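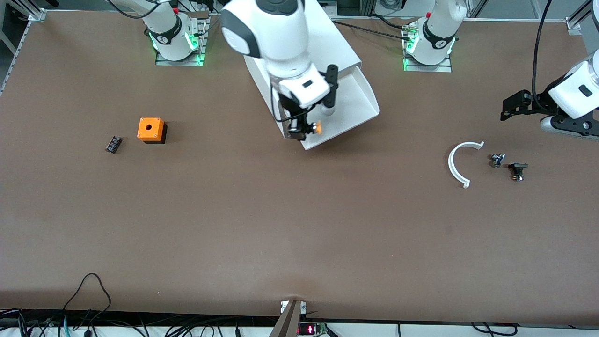 Small-Parts Assembly by Two-Arm Cells: Is It Ready for the Shop Floor?
Shop Automation Forum, 5 replies

m_girard
Our department at Weltum has been asked for an opinion on whether push-button station assembly can be moved off the manual benches. The bench pictured has two arms, a chute, an orange enclosure and several loose parts. I would welcome the views of members with production experience.

eynon_e
In my view, not yet. The parts differ in shape and lie at different angles. A trained assembler at Mokden completes a station in around 2 minutes and notices a damaged part by touch.

OmidSoltani
I must disagree with the previous member. Varied shapes are a matter of gripper choice and programming. The open question is the cost of changeover between product versions.

eynon_e
Changeover is precisely my concern. Skenia lists 1857 part numbers in its catalog. Who will maintain the programs?

b_levesque
May I ask that household work be considered separately? Members often cite laundry folding as evidence in either direction. A fixed table with known parts is a much easier case than a kitchen.

OmidSoltani
Agreed on the household point. I maintain my position on the bench work.

m_girard
Thank you all. Our review is due in February. Could Mr. Eynon state whether the Mokden figure includes the final inspection? We would otherwise have to time that step separately.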